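4.2 Judging the grasp before the nut is turned

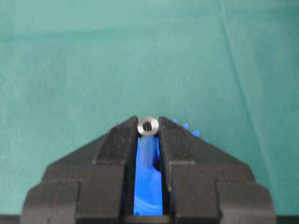
Figure 2. Wrist camera view with a metal nut held at the fingertips, above a blue plastic part. The background is teal-green cloth.

The second set of trials dealt with the moment between picking up a nut and starting to turn it. In the first set, reported in Section 4.1, most failed runs were put down to the turning motion. When we went back through the logs we found that many of these runs had already gone wrong at the grasp. The nut was tilted, or it was held too low between the fingers, and no later correction by the arm could bring the threads into line. We therefore added a check at this point and measured what it did to the rest of the task.

The check uses the wrist camera only. Figure 2 gives the kind of view it has to work with. The fingers fill much of the lower part of the image and come together near the centre, so the nut takes up a small area at their tips. Its hole faces the camera and its upper rim stands slightly above the points of the fingers. Both features matter to the method. The rim gives a curved edge against the cloth, and the hole gives a dark area inside a bright ring. Where both can be found, the tilt of the nut is worked out from the shape of the ring, and its height from the distance between the top of the rim and the fingertips.

The blue part directly beneath the nut caused some trouble at first. It is glossy, and reflections on its curved body were sometimes picked up as part of the metal rim. We tried a colour threshold, which helped under the bench lamps but failed when daylight came in from the side. The final version masks out the slot between the fingers up to a fixed line below the tips. The mask moves with the measured finger opening and does not depend on colour. The black finger surfaces are dull and needed no such treatment, although dust on them shows up as light speckles in the images. A small median filter was enough to stop these being taken for edges.

Labelled images for the check came from the Wondham recordings and from our own bench. We kept 929 images in all, after removing those in which the nut could not be made out by either of the 2 labellers. Each image was marked as fit to turn or not fit to turn. Where the labellers disagreed, they looked at the image again together and settled on one label. The Catlow images were left out of this set, as the camera there sits further back and the nut covers too few pixels.

We then ran 225 trials on the arm with the check switched on. If a grasp was judged not fit to turn, the arm put the nut back in the tray and tried again, up to two times. If the last try was also rejected, the run was stopped and counted as a failure. The same controller, the same tray and the same order of starting positions were used as in Section 4.1, so that the two sets could be compared directly.

Fewer runs failed during turning than in the first set. The gain was clearest for tilted grasps, which the check picked out well. It was weaker for nuts held at the wrong height. A nut sitting low in the fingers hides part of its own rim, and the height estimate then rests on a short piece of edge. Most of the wrong decisions were of this kind, and most of them let a poor grasp through.

The method of Makris, which estimates the pose of the part from finger force alone, was run on the same starting positions. It did better than ours on low grasps and worse on tilted ones. Joining the two is an obvious next step, but the force readings from the Kutine controller arrive later than the images and would need to be matched in time first. We have not done this in the present work.

The added time per run was small when the first grasp was accepted. A rejected grasp cost a full return to the tray, and this made up nearly all of the extra time in the set.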